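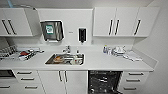
Can the Flilier unit be connected to a hot water line?

Connect it to the cold line only. Water warmer than normal cold supply softens the seals in the filter head and voids the cartridge rating.

Section 4. Installing the Flilier Under-Sink Filter in Shared Kitchens

4.1 Scope

This section covers one filter head, one cartridge, and one dispensing faucet in a break room, lounge, or other shared space. For homes, see Section 3. For ice makers and coffee machines fed from the same head, complete this section first and then go to Section 6.

The installer should be able to shut off the building supply to the sink. If the shutoff valve under the sink does not close fully, have it replaced before starting.

4.2 Supply requirements

Line: cold, potable
Maximum inlet pressure: 80 psi
Minimum inlet pressure: 20 psi
Maximum hardness: 300 ppm
Cartridge capacity: 3,000 gallons

Measure pressure at the sink, with no other fixture open. A reading taken elsewhere in the building is not a substitute. Where pressure is above the maximum at any time of day, fit the Tanasarn pressure regulator (sold separately) upstream of the filter head.

Note: Capacity is given for municipal water. Well water with sediment will shorten cartridge life. Use the Komar prefilter in that case.

CAUTION: Do not install the unit where it can freeze. If the space is unheated in winter, drain the unit and remove the cartridge before cold weather.

4.3 Estimating demand

Cartridge life depends on how many people draw from the faucet. A sink used by one office is easy to estimate. A lounge open to a whole floor is harder, and use there tends to peak outside meal times.

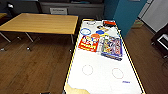
Figure 4-2. Air hockey table and boxed games.

For a lounge or game area, base the estimate on people using the floor, including visitors. Enter this figure during meter set-up (4.6, step 3). The meter corrects itself after the first full cartridge, so a poor first estimate affects only the first reminder date.

4.4 Mounting the filter head

1. Close the cold shutoff valve. Open the sink faucet to release pressure, then leave it open.
2. Clear the cabinet floor and lay down a towel or shallow tray.
3. Choose a mounting position on the side wall of the cabinet. Allow a hand's width below the cartridge for removal.
4. Hold the mounting plate level and mark the screw positions through the slots.
5. Drill pilot holes. Check drill depth first on thin cabinet walls.
6. Drive both screws until the heads stand slightly proud, hang the plate, and then tighten.
7. Pull down firmly on the plate. If it moves, relocate it or add a backing board.
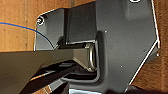
Tighten by hand for the last turn. A power driver can strip the holes in soft panel material, and a stripped hole will not carry the weight of a full cartridge. If a hole is stripped, move the plate up or down and drill again. Do not fill the old hole and reuse it.

8. Slide the filter head onto the plate until it clicks.
9. Confirm that the arrow on the head points toward the dispensing faucet.

Note: The head can be reversed on the plate if the supply enters from the opposite side. Reverse the whole head. Do not swap the fittings.

4.5 Connecting the tubing

1. Fit the supplied tee to the cold shutoff valve. Use the washer provided. Thread tape is not needed on this joint.
2. Cut the inlet tubing square with a tube cutter. Scissors leave an oval end that may leak.
3. Push the tubing into the inlet fitting until it stops, then pull back gently to set the collet.
4. Insert the blue locking clip.
5. Repeat steps 2 through 4 for the outlet tubing.
6. Route both lines clear of the drain trap, the disposal, and any stored items. Avoid tight bends.
7. Insert the cartridge and turn it to the right until the marks line up.

CAUTION: Do not use pipe dope, silicone, or grease on push fittings. These products attack the seals and may cause a slow leak that is not found for weeks.

4.6 Flushing and meter set-up

1. Open the shutoff valve slowly. Watch every joint while the line fills.
2. Open the dispensing faucet and run it until the water is clear. Gray or cloudy water at first is carbon dust and trapped air. Discard this water.
3. Press and hold SET on the Zenuta meter until the display blinks. Enter the number of users, then press SET again.
4. Enter the cartridge capacity printed on the label.
5. Close the faucet. The flow symbol should go out. If it stays on, there is flow past the meter, so check downstream joints first.
6. Dry all joints with a paper towel. Check them again after one hour and again the next morning.

4.7 Cartridge replacement

Replace the cartridge when the meter shows CHANGE, or after one year, whichever comes first. In sites that close for long periods, schedule the change for the reopening month. For example, a school lounge that shuts for spring break can be done in April.

After any closure longer than two weeks, flush the line for five minutes before use, even if the cartridge is new.

Record the change on the label inside the cabinet door. The label has space for the month, the meter reading, and the installer's initials. Replacement labels are part of the service kit.

Section revised by Vichien Suksawat, Technical Publications.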